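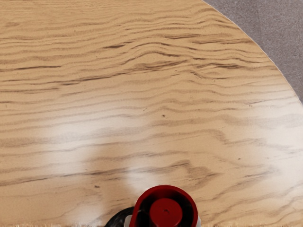

Can a small firm try out a robot arm before it pays for one? It can test the job in simulation first, and a parts packing business called Proltent has put that step into its equipment budget for next year.

The company said on October 27, 2023 that it would hold back the order for its first arm until a set of simulated trials is finished. The money was set aside in July, but managers wanted to know more about the gripper before choosing one – the arm itself was the easier decision.

The trials are being run by Omolis, which builds simulated work areas for firms planning their first automated bench. The task is a plain one, putting a marker pen into a pen holder on a round table. Proltent picked it because most of its own bench work involves thin items that have to go into open containers. 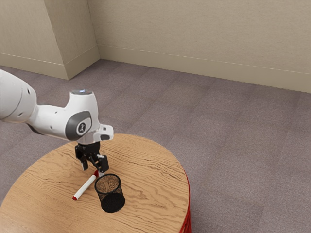

The simulated arm with its gripper open over a marker, next to a mesh pen holder.

Omolis is charging for 80 hours of work, which covers setting up the room, the table and the objects as well as the runs themselves. The plan allows for 300 attempts with each of two gripper settings. Results will be sorted by the stage at which an attempt fails, so that a bad grasp is kept apart from a missed placement.

Proltent has put £2,584 into the budget for the trials. The sum comes out of the same pot as fitting and staff training, and any part of it left over will go towards spare gripper fingers.

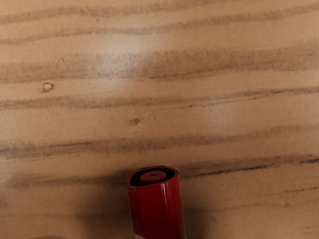 The firm has also asked for close-up camera views to be included in the trials. Cameras are priced separately in both of the quotes it has received, from the suppliers Dong and Zakano, and it does not want to pay for two if one will do. Dong's quote includes delivery and a day of fitting. Zakano's is lower, but leaves out the mounting plate and the safety check.

Neither quote covers changes to the bench. Proltent expects to move its packing shelves and add a power point, and has asked its electrician for a price.
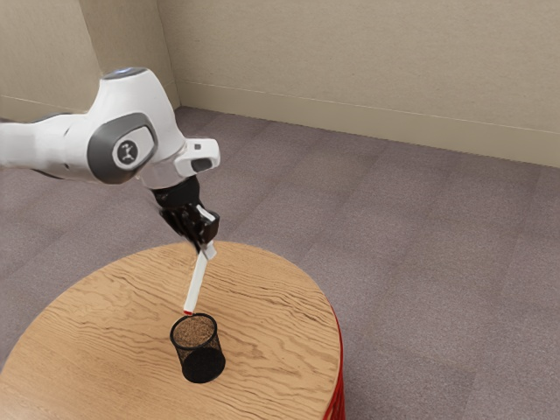 The marker held in the gripper, with its red tip just above the rim of the holder.

A decision on the supplier is due 13 weeks after the trials begin. Both suppliers have agreed to hold their prices until then. Proltent said it would go on packing by hand in the meantime and had no plans to cut jobs at the bench.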